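Visit report: Sornico packing rooms, 09/11/2022

The visit was arranged through Odette Bailly, who looks after small-batch lines at Sornico. Access covered the bakery store, the wrapping hall and the presentation room on the first floor. The ovens were down for cleaning and were left out.

The store holds 2,546 trays on fixed racking. Output for the previous week was given as 3,131 wrapped pieces, all single portions. Film comes in on reels from Chauvin and is checked for seal strength at the start of each shift. Two reels had been set aside with a creased outer layer - these go back to the supplier at the end of the month.

In the wrapping hall the discussion was mainly of film allowance. A generous allowance closes reliably but leaves loose ends, which catch when pieces are laid side by side. A tighter one looks neater and fails more often at the corners. Sornico has settled on the generous setting for sponge and will review it in March.

The presentation room is used to try out table layouts for hotel and canteen customers. Trays, plates and baskets are kept to plain shapes and light colours, and the table surface is matt to keep glare down.

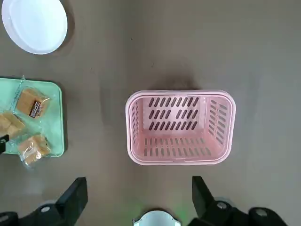

Wrapped cakes on a pale green tray, with a pink plastic basket alongside.

Glare from the film itself remains a problem under the ceiling lights, and small labels are hard to read at an angle. A larger label from Zalla is under test. A shallow tray was preferred to a deep one for serving, though it gives less protection in transit.

The visit closed with a short talk on returns. Crushed corners account for most of them, followed by open seals. Zinov will receive the four sample packs requested, together with the data sheet for the film.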